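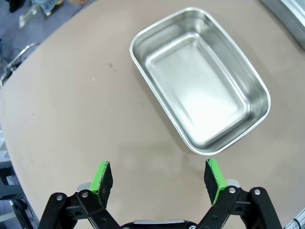
4. Setting out the serving trays

4.1 Wipe the table and let it dry. Crumbs and scraps under a tray will make it rock.

4.2 Place the first Komach tray flat on the table, well in from the edge. It may sit lengthways or at an angle.

4.3 Run a clean finger along the rolled rim. Do not use a tray with a sharp or split rim.

Note — light smudges on the steel are normal and do not need polishing out before use.
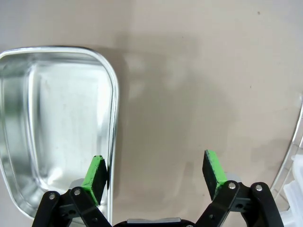
Fig. 7. Tray rim and corner.

4.4 Leave bare table on both sides of each tray, enough for a hand to get round it. Keep storage boxes to one end.

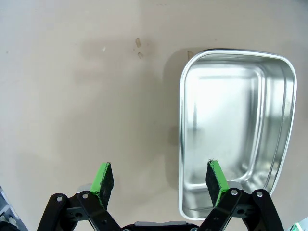

Steel trays scratch easily, and only a soft cloth should be used on them. Wash in warm water with a little Filline liquid. Dry the slopes first, then the flat floor of the tray. Stains show up best where the metal catches a bright, whitish reflection, so turn the tray towards the light before putting it away.

4.5 Put one roll in each tray with tongs. With two trays side by side, leave a gap between them.

Caution: do not heat the trays above 200 °C.
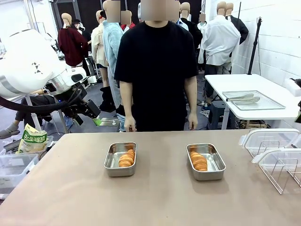
4.6 Close the lids of the storage boxes and latch both tabs. Boxes may be stacked 2 high — no more.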